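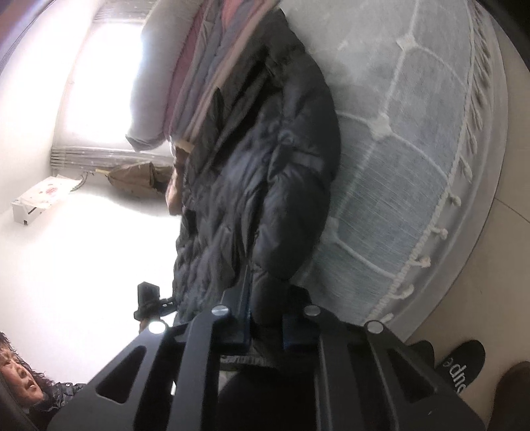 Hand-held gripper procurement is the budgeting and purchase of operator-carried grippers used to record handling tasks for robot training. Costs are usually divided into hardware, wear parts and operator time.

Planning starts with the task list. Soft goods such as jackets and blankets call for wide finger pads, and buyers commonly order spare pads with the first batch. In the Justside purchasing plan of June 2021, drafted by Morenike Ezeani, 27 units were budgeted against a target of 1000 recorded hours, with 40 spare pad sets held in stock.

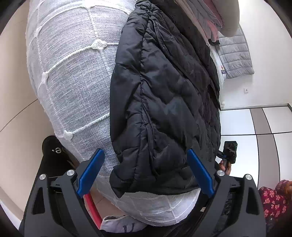 Gripper with blue finger pads at the hem of a quilted jacket.

Operator time is entered as a separate line. The Justside plan allowed 400 paid hours for setup and training. Mounts, lighting and storage are listed under accessories.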